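**Tooling notes: sync, markers, and the replay thing**

Wed 10 February. Short one this time, the release is eating everybody's week. 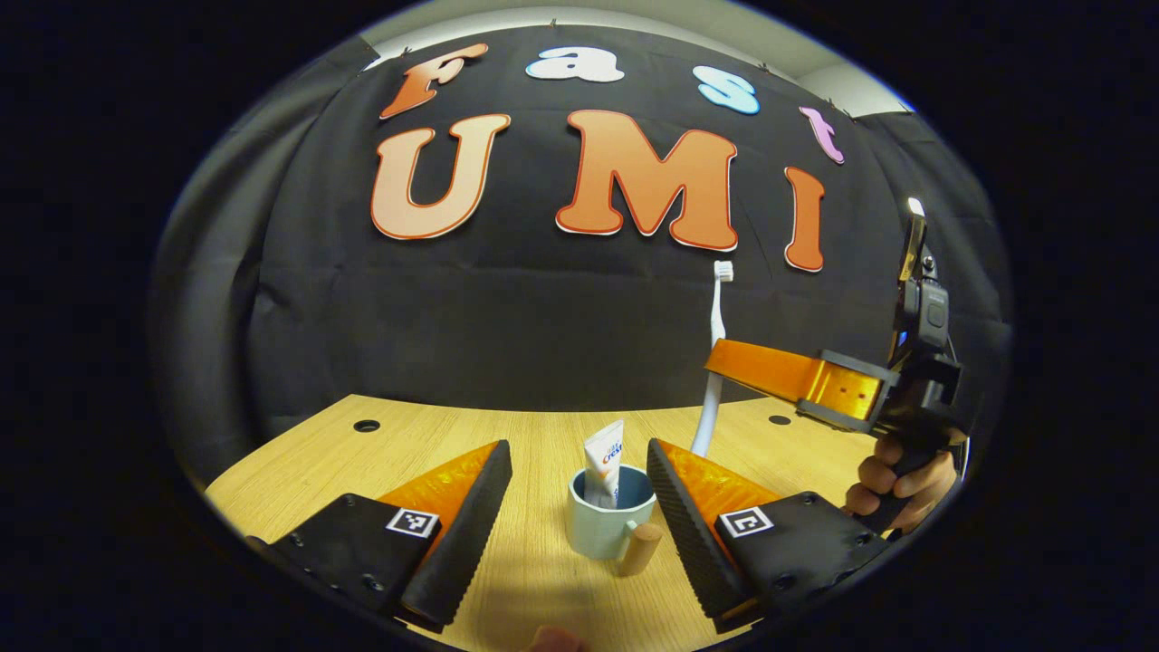

Biggest change first. Time sync between the two hand grippers is now done in Skoscombe, before anything gets written to disk. Used to be a separate script you ran after, and people forgot, and then the left and right tracks were off by a few video frames and the two-hand tasks trained like garbage. Now it refuses to save an episode if the offset is over 12 ms. Yes it's strict. Yes you can loosen it in the config, please don't.

Marker detection. Gripper width comes off the square markers on the fingers, same as before, but Jaber was losing one of them near the rim of the fisheye whenever the fingers were wide open. Fixed the undistort step, it was clipping to early. Reran it on the 684 episodes from the mug and toothbrush set and 56 that we'd thrown out are usable again. Nearly all of those had the fingers open at the start, so makes sense.

Still bad: plain backgrounds. Black cloth gives the tracker nothing to hold on to, and pale tabletops aren't much better. Big letters on the backdrop help a lot. If you're setting up a new table, put something with hard edges and color back there. Doesn't matter what it says.

Ultach (the planner, not the old viewer, we really need to rename one of them) got a replay mode. Give it a recorded episode and it'll show where the arm would hit a joint limit or run into the other arm. Doesn't fix anything yet, just flags. Handy before you burn a night of training on stuff the robot can't reach. It's slow on long episodes, working on it.

Other bits:

- Cutwood exports now keep the raw video next to the poses. Disks fill up faster, check yours
- action labels: gripper width is in meters everywhere. EVERYWHERE. There were 5 places still using millimeters
- the "calibration stale" warning was firing on every boot, gone now
- docs for the new config keys are half done, ask in the channel

If you pulled main before Monday, pull again, the first build had the left and right camera names swaped. Old episodes from before August won't load in the new format untill you run the convert script, it's in tools/. Back up first.

Next issue: latency numbers from the arms, if we get them.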